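The Kit in the Hall Closet
By Guido Marchetti

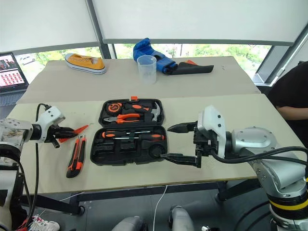 My father-in-law believes a marriage is held together by a drill, and when we bought our house in Lunitz he gave us one, along with a speech. The speech ran longer than the warranty. His point was that a homeowner should own everything he might one day need, and that borrowing is for people with no plans. I have lived under this rule for years and I would like to argue against it while he is out of town. What most of us need fits in a black case that opens flat: a tape measure, a claw hammer, pliers, a couple of screwdrivers, all with enough orange on them to be found in a closet. The rest of what I own, I own the way a museum does.

Take the tile saw. It cost 400 dollars and has cut 24 tiles, which went behind the stove. I could have had those tiles cut by a man in Tindall who would have enjoyed it more and bled less. The saw now lives under a tarp next to the pressure washer, and in April I move both of them to get to the rake.

My neighbor Darlene Fehr owns a ladder. That is the extent of her collection, as far as I can tell, and half of Kevadach Street has been up it. She gets it back with a pie now and then, or a bag of tomatoes. She knows whose gutters are bad and whose son is home from college. I have a better ladder than hers and have never once been given a tomato.

The usual answer is that borrowed things come back broken. Sometimes they do. I lent a socket set to a man who returned it with 105 pieces where there had been more, and I was sore about it until I tried to name a missing one. A good many things we guard this closely would not be missed at their own funeral.

Our town library would like 2,000 dollars to start a lending shelf for tools. People wrote letters. One fellow asked what was next, lending out pants. I'd point out that the library already lends cake pans, and the republic stands.

So they can have the tile saw. They can have the washer too, if someone will help me lift it. I'm keeping the drill, at least until the holidays are over.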